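Forum > Kitchen and Small Appliances > Toasters and grills

Topic: Is a single slot toaster worth it for one person?

marrowfat
I live alone and my old four slice Nistor has died after 7 years. I only ever used two of the slots. Looking at the small Pasum, which has one slot and takes up far less worktop. Does anyone use something like this every day? My worry is waiting for the second slice.

tilly_b
Had one in a bedsit. It was fine. First slice goes cold while the second one is in, so I ate them one at a time, standing up.

Gannet40
I wouldn't bother. A two slot costs hardly any more and you can give it away later. Small ones also struggle with anything bigger than a standard sliced loaf. My sister's Sesosura left a white strip along the top of every slice.

marrowfat
I buy the small loaves from the bakery in Sistarstead so that shouldn't matter much. Noted about the strip though.

oldkettle
Disagree with Gannet40. Turn the slice over halfway and the strip goes. I've done that since December and it adds about 40 seconds. What I would check is the crumb tray. Some of the cheap ones haven't got one and you have to shake them over the sink.

Gannet40
If I have to turn it over halfway I may as well use the grill.

oldkettle
The grill takes longer to warm up and uses more electricity. Up to you.

perrin_w
Small white one on a table. Plate and bottle next to it.
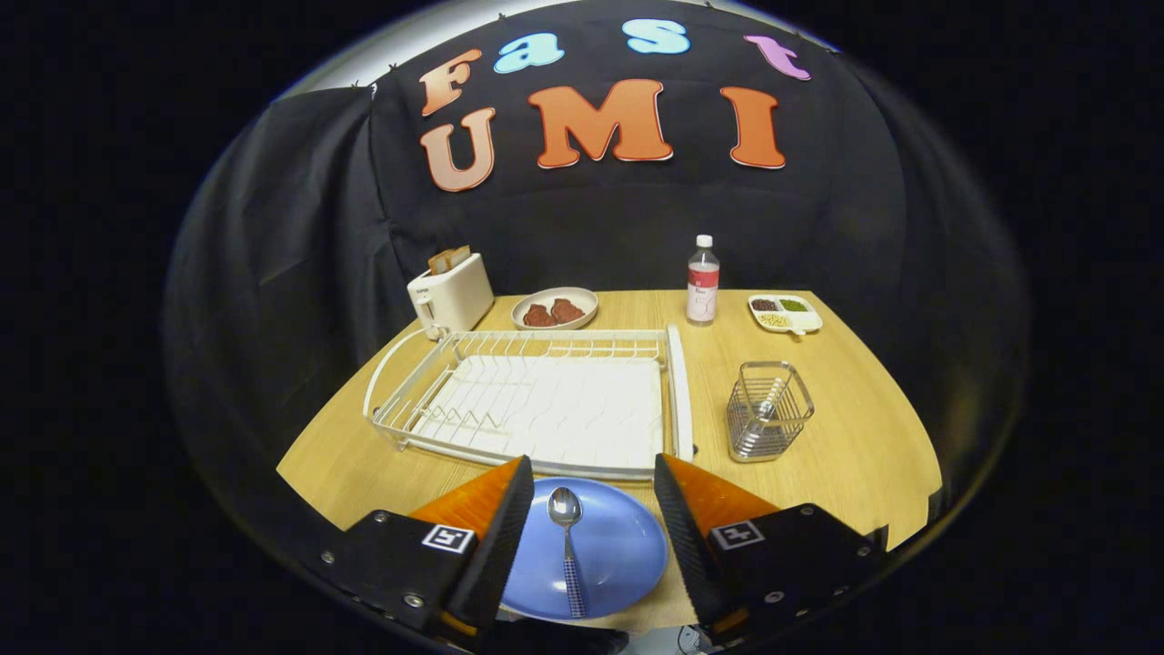 Small white toaster, lever on the front, toast up

marrowfat
Thanks, that helps. Smaller than I had pictured. Would fit beside the bread bin.

tilly_b
Measure the lead as well. Mine was so short it had to live right under the socket.

Gannet40
Still say two slots. Keep the receipt.

marrowfat
Will measure tonight and decide after that. Lead and crumb tray both on the list.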